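Mevilance adds household objects in its autumn update

Bastus has confirmed that the autumn update to Mevilance will be released to all players on 27 Sep 2018. The update is free of charge to existing owners and will be installed the next time the game is started. It adds 29 objects to the building catalog, seven new rooms, and a revised version of the Grillthorpe map, which has been closed for maintenance since May.

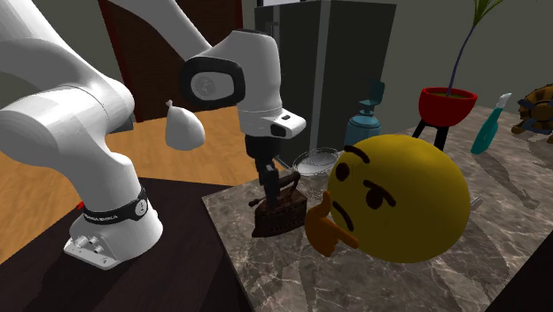
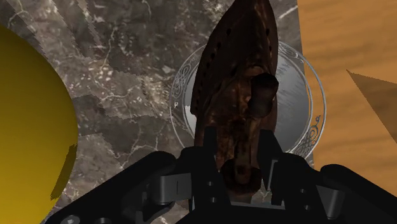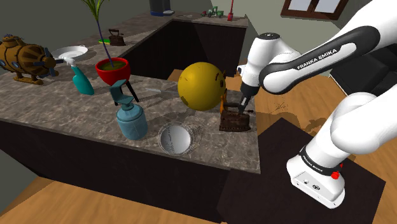 Players who took part in the summer trial will keep their progress, with the exception of items earned in the Grillthorpe market. Those items will be exchanged for coins at the standard rate. Lead designer Leena Savolainen said that the new catalog favors older household goods — an antique-style clothes iron, dark brown like the one on the stone counter, was among the most frequent requests on the members' forum. Each object may be placed, turned, or stored without cost during the first week.

The studio has also corrected 82 reported faults. Most concern saved games that failed to load after a change of season, and a smaller group relates to sound on older machines. Joonas Heiskanen, who manages player support, asks that any remaining problems be sent through the in-game form and not by e-mail.

Registration for the Tuominen Cup, the game's annual building contest, opens on the same day. Places are limited to 478 entrants, and accounts must have been active before the summer trial closed. The rules are available from the main menu under Events.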